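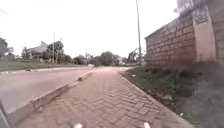 Basau Opens Order Book for Plosura Jointing Sand

LINDSAY, 5/7/25 — Basau, a supplier of paving materials, today opened orders for Plosura, a polymer-bound jointing sand for brick and concrete block paving. The product is intended for sidewalks, courtyards and other surfaces with light traffic.

Plosura is swept dry into the joints and then set with a fine water spray. It is suitable for joints up to 8 mm wide and should not be applied in rain. Foot traffic may resume after 12 hours. The sand is sold in three shades: buff, slate and brick red.
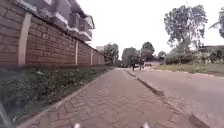 Block-paved sidewalk with boundary wall and concrete curb.

The binder was developed at the company's Asten laboratory under Agathe Guérin, head of materials. Test panels were put through 400 freeze-thaw cycles before the mix was fixed in March.

"Most joint loss starts with water moving the fines," said Guérin. "We adjusted the grading first and the binder second. The final mix drains more slowly than plain sand, and installers need to allow for that when they set the slope."

Existing paving must be cleaned and the old joint material removed to a depth of at least 30 mm. Plosura is not recommended over a concrete base without drainage.

An initial run of some 2,000 bags has been produced. Orders are accepted through Basau's trade counters in Lindsay and Asten — data sheets are available from the same counters on request.

Press contact: Calum Gillies, Basau, Lindsay
Technical inquiries: Kumaresan Krishnan, Basau, Asten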